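# About Tronine

Tronine builds and tests control software for robot arms that work in kitchens. Our customers are mostly equipment makers and a few catering companies. They send us their arm, or the full specification of it, and we send back the software that moves it and a report on what it will and won't do safely.

Zachary Robichaud started the company after several years of repairing packaging lines. We have one office and one workshop, both in Brerenden, on the second floor of the old Polishchuk building. The workshop has a test kitchen at the back. Visitors are welcome by appointment.

## What we do

Most of our work is done in simulation first. We model the kitchen, the arm and the objects, and we run the same task over and over with small changes to where things are. Only when a task has passed in simulation does it go to the test kitchen, and only after that does it go to a customer.

Our main product is Akeck, the planning software. It decides how an arm gets from one place to another, how fast, and when it has to stop. Akeck is sold with a support contract. We don't sell it without one.

## The November fault

Customers ask about this, so we keep it on this page.

In November, an arm running Akeck in our test kitchen lowered a pan into a sink and kept pushing down after the pan had reached the bottom. The arm was set to stop at a contact force of 96 newtons. It didn't stop. It bent the pan handle and pulled one corner of the sink out of the countertop before Zachary hit the emergency stop. The safety fence was closed and everyone was outside it. There were no injuries.

We shut down the test kitchen the same afternoon and told every customer with an active contract by the next morning. We asked them to stop using any task that ended inside a sink, a bin or any other deep container.

It took us 3 weeks to find the cause. Akeck reads the force sensor in the wrist of the arm, and it ignores that reading for a short time after the gripper changes its hold, so that the jolt of the gripper closing isn't mistaken for a collision. That time was meant to be 600 milliseconds at most. When the gripper shifted its hold more than once on the way down, each shift started the clock again. The pan was slipping, the gripper kept correcting, and the force limit was never switched back on.

There was a second problem, and it was in how we tested. Our simulated sinks had been empty or close to it. Objects were light and sat flat. The gripper almost never had to correct its hold on the way down, so the fault had very little chance to show up. We had passed that task many times without testing the part that failed.

We rebuilt the sink tests with more in them: plates, small items, objects of very different sizes, things sitting close to the divider and the rim.
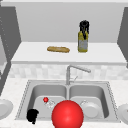

*The sink test kitchen in simulation, with the large red ball in front of the two basins.*

The new set has 700 sink layouts, and every version of Akeck has to get through all of them before release. The old version failed on the first day we ran it against the set, with the same fault we had seen in the workshop. We kept that run and use it when we train new engineers.

## What changed

The force limit now stays on at all times. During a change of hold it is raised for a short period, but it can't be switched off, and repeated corrections don't extend the period. If the gripper corrects its hold more than twice during one descent, the arm stops where it is and waits for a person.

We also added a separate force check that runs outside Akeck, on its own controller. It doesn't know anything about the task. It cuts power to the motors if the wrist reading stays over the limit — whatever the planning software thinks is going on.

Some customers have told us the arm stops more often than it used to. That is true. We are working on grip quality so it has fewer reasons to stop, and we have left the limits where they are.

## Reporting a problem

If an arm running our software does something you didn't expect, press the emergency stop and leave the power to the controller on, as the log is lost if it shuts down. Then call the support number on your contract. An engineer answers it, including on weekends.

Please report near misses as well. We publish a summary of each report to all contract customers, with the customer's name removed.

Page last updated 2025-03-25.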